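Subject: Re: [ovthorpe-kitchens] Bottles at the back of the cupboard
From: Ovthorpe Kitchens list member
To: ovthorpe-kitchens

> We moved over from Zunstead in December and I am still unpacking the
> kitchen boxes. I have a lot of bottles and jars and no idea how old
> half of them are. Some have a date on the label, some seem to have none
> at all. Do people here keep a list, or do you just go by the look of
> it? Also, is it worth buying the Mamico racks or will any shelf do?

We had the same job after our last move, so I will put down what we did. It took one afternoon, plus a bit more the next morning for the spices.

On the racks: we bought one Mamico rack, the short one, and it is fine for jars. It is no good for tall bottles. Ours go in a deep box on the floor of the cupboard, and small jars are on an open shelf where we can see them. I would wait until you know what you are keeping before you spend anything.

As for a list, I keep one on paper inside the cupboard door, with the name and the date and nothing else. I tried a spreadsheet and gave up when it got to 159 lines.

The order we worked in:

1. Clear one stretch of worktop and leave the rest of the kitchen alone. You will still want to cook that evening.

2. Take everything out of one cupboard only. Wipe the shelf while it is bare.

3. Look for the date on the cap as well as on the label. The labels can be tiny and the print on them worse – on plenty of bottles the date is in small dots on the flat top of the lid. It may have the year first, and there can be a second line of figures under it. On the pale green one the top line looks like 2025/01/13 and the one below like 02:05 03A. I copy down the top line and leave the other.

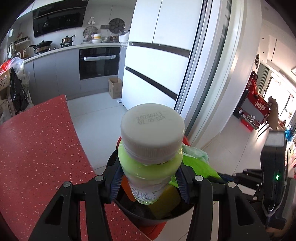 4. Write the date again in marker on a strip of masking tape and put it on the side facing out. Caps get swapped in our house, so I do not trust them for long.

5. Put the oldest at the front. Anything with no date at all goes in a separate box, and we use that up first or throw it out.

6. Weigh the box before you lift it. Bottles of 700 ml add up quickly.

The Krajewska shop still has the wide masking tape, if you are passing. The narrow sort is too thin to write on.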